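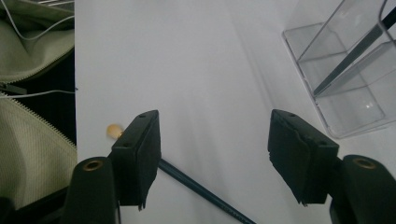

4.2 Does the pencil matter?

Claims about the pencil tend to arrive in two forms. The first is that a page drafted in pencil is revised more freely than one drafted in ink. The second, stronger claim is that the freedom to rub out makes the writer bolder from the first line. Both are repeated in teaching guides as if they were settled. We are not convinced that either has been tested in a way that would let anyone say so.

The Duris survey is the source most often given for the first claim. It collected 2,229 handwritten pages from adult evening classes and compared the number of visible changes on pages written in pencil and in pen. Pencil pages had fewer crossings-out, and the authors took this to mean that the changes had been made with a rubber and so could no longer be seen. That may be right. It may equally be that the pencil writers changed less. A mark that has been removed well leaves little to count, and the survey had no second source against which to check its guess. The raters were told which pages were in pencil (they could hardly have failed to notice), and they were asked to look for signs of rubbing only on those.

The Stendska classroom study tried to get round the problem by watching people write. Observers sat beside each table and noted every pause, every turn of the pencil and every use of the rubber. This is better evidence, though it has its own trouble. Adults who are being watched at a table by a stranger with a clipboard do not write as they would at home, and several of those taking part wrote only a few lines before stopping. The paper reports a difference in favour of pencil, but the difference shrinks a good deal once the shortest pages are left out. The authors mention this in a footnote and do not return to it.

Paper has had less attention than it deserves. Most of the work we read says only that plain white sheets were used. Weight, surface and size are seldom given, and yet a soft pencil on a smooth sheet behaves quite unlike a hard one on a rough sheet. Figure 3 shows the combination that turns up most often in this literature, a plain sheet and a single pencil with a dark blue-green body. Readers will see how little such a set-up fixes. The grade of the lead cannot be judged from the outside of a pencil lying on a page, and in half the papers we looked at it is not stated in the text either.

Figure 3. Pencil and white paper laid out on a work surface.

We also doubt the habit of treating the flat sheet as a neutral starting point. People turn the paper. They slide it away as they go down the page, or hook an arm round it, and left-handed writers often set it at a steep angle. In the Kastambridge trials the sheet was taped down at its corners so that pressure could be measured from below. The pressure readings are careful and we have no quarrel with them. What they describe, however, is writing on taped paper, and the jump from there to ordinary note-taking is made in one sentence of the discussion with no support.

The second claim, about boldness, is weaker still. We found 2 studies that set out to measure it. Both used a questionnaire given after the task, in which writers were asked whether they had felt free to make mistakes. Most of those with pencils agreed. So did most of those with pens, and the gap between the groups was small enough that we would not want to build a lesson plan on it. The Lu replication, which drew on more than 2,000 short drafts, found no gap at all, although it used a different wording and the two sets of answers cannot be laid side by side without some care.

None of this shows that the choice of tool has no effect. Our complaint is with the confidence of the reports. Until the grade of pencil, the kind of paper and the freedom to move the sheet are recorded as a matter of course, we would treat any stated effect on revision as a local finding. Section 4.3 takes up the same question for ruled paper, where the record is slightly fuller.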